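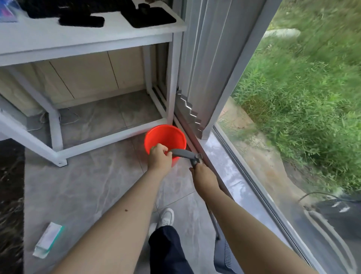
Ticket 2467: Bucket handle comes away at one end

Status: Closed, then reopened, now closed again under protest
Opened: August 13, 2020
Site: Grornside, window corner by the white shelving
Product: Orange-red plastic bucket, gray curved handle, supplied by Gremcombe
Logged by: Uldis Lūse

Problem as reported

Handle lets go at one end when the bucket is lifted full. Cleaning of the window track and the tiles is on hold until it is fixed or replaced. The person who reported it wrote "handle is broken." I don't accept "broken" as a description of anything, so I went to look.

Entry 1

The rim has no crack that I can find. I ran a thumbnail all the way round, inside and out, and felt nothing. The handle isn't split either. So we have a bucket that is fine and a handle that is fine, and together they don't hold water off the floor. The report says it happened "every time." I filled it halfway from the tap, lifted it, and it held. Filled it again, walked it down the hall, and it held. Filled it to the top and one end popped out before I had it clear of the sink. Wet shoes.

Changed the wording of the ticket from "broken" to "comes away at one end." Asked for the other buckets to be left alone until I'm done, and was told there was only this one.

Entry 2

Called Gremcombe. Their help line asked whether I had tried taking the handle off and putting it back on. I said the handle was already taking itself off. They said to try it anyway and gave me the following:

1. Empty the bucket and dry the rim.
2. Set it on a hard, flat floor. A rug or a wet mat won't do.
3. Hold the rim steady with one hand and bring the loose end round with the other.
4. Press until you hear a click.
5. Lift by the handle with nothing in the bucket, then with a little water, then full.

I heard something at step 4. I would not call it a click. It was closer to the sound of a thumb slipping on plastic. Gremcombe says a click is a click. Lifted empty, fine. Lifted with a little water, fine. Lifted full, it held for the length of the window wall and back. Closed the ticket.

Entry 3

Reopened. Same fault, same end, next morning. So much for the click.

A coworker says the trouble is that people lean the bucket on the window track while they wring out the cloth, and the handle gets levered sideways. Possible. I've never seen anyone do it, and the coworker couldn't name anyone either. I've left the idea in the log because it is the only one so far that would explain why one end goes and the other never does.

The Fleltach repair sheet (number 1473, the one taped inside the closet door) says to warm the end of the handle in hot tap water and squeeze it tighter before refitting. It also says this "restores full strength in 100 percent of cases." I would like to know who counted. The sheet was plainly written for a different bucket, as it talks about a pouring lip that ours doesn't have.

Entry 4

Tried the hot water anyway. Six minutes in the sink, squeezed it in a dish towel, refitted it on the tiles next to the shelving. It went in stiffer than before, which I'll admit surprised me. Lifted full, three trips. No drop.

While I was down there I noticed the thin white cables lying loose on the floor under the shelf. If we are going to carry water past that corner, they should be tied up off the tiles. I've asked for this as its own ticket. Please don't fold it into this one — the last time we did that, both jobs got marked done when only one was.

Entry 5

Someone has suggested ordering a Gouveia bucket, which is said to have a handle "that can't come off." I've read that sentence on a good many boxes. Not ordering anything until this one fails again in front of me, and I've said so in writing.

Closing note

Closed at the request of the front office, who want the list shorter before the October check. My own view is that the handle is squeezed, not fixed. Until I hear otherwise:

Fill to halfway and no further.
Carry with one hand on the handle and the other under the base.
Don't rest the handle on the window track.
If an end comes away, write down how full the bucket was and which end it was. "Broken again" will be sent back.

U. Lūse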